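Mullano Field Robotics, Handout 4: Budgeting for an Outdoor Robot

Now we get to my favorite part of the course, spending money we don't have yet! Before you open a single catalog, go stand on the ground your robot will travel. The route decides the tires, the battery, the sensors and most of the bill.

For the planning exercise your client is Zellthorpe, a park operator that wants a robot to patrol its footpaths. Each group gets 20 thousand dollars to cover purchase, spares and the first year of upkeep. Price 2 options: the Sabatier base (cheap, small wheels) and the Troltlow base (heavier, and a joy on rough ground).

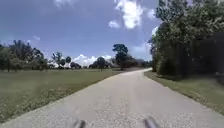

Robot's view of a paved path, lawn to the left and trees to the right.

Look at the right side, where the shade under the trees goes nearly black while the pavement is bright. A bargain camera may struggle with that, so price a better one and see what it does to your total. Then look at the worn border where paving meets grass. What would a wheel slipping over it cost you?

Don't forget the dull lines: charger, shipping, insurance, training hours. Groups always leave out training (I did too, my first time).

Bring your spreadsheet to the next session, one page, with every guess marked as a guess. Drafts are due December 16, 2021.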